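How to test a shoe-tidying robot before you believe the brochure

Sellers of home robots love the shoe rack demo. Before you put 3000 dollars down, run your own version. Lastska's sales page says its arm pairs shoes in up to 14 seconds. I'd want to see that with my shoes.

Step 1. Pick awkward pairs. Glossy loafers are a good choice – shine gives cameras trouble, and a left looks a lot like a right. Set out more than one colour.
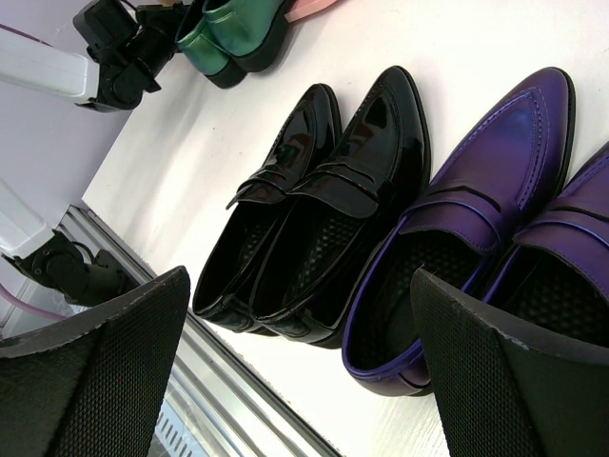
Tips for a fair test

Step 2. Start with the pairs together, then mix them up and turn one shoe on its side. Ask for the same job again.

Step 3. Keep your hands off. Su-chen Hsueh at Dronow counts every nudge from a helper as a fail, and so should you.

Step 4. Check the leather for scuffs under a bright lamp.

Four clean runs in a row would get my attention. Until then, a rack and a bit of nagging will do the job for less.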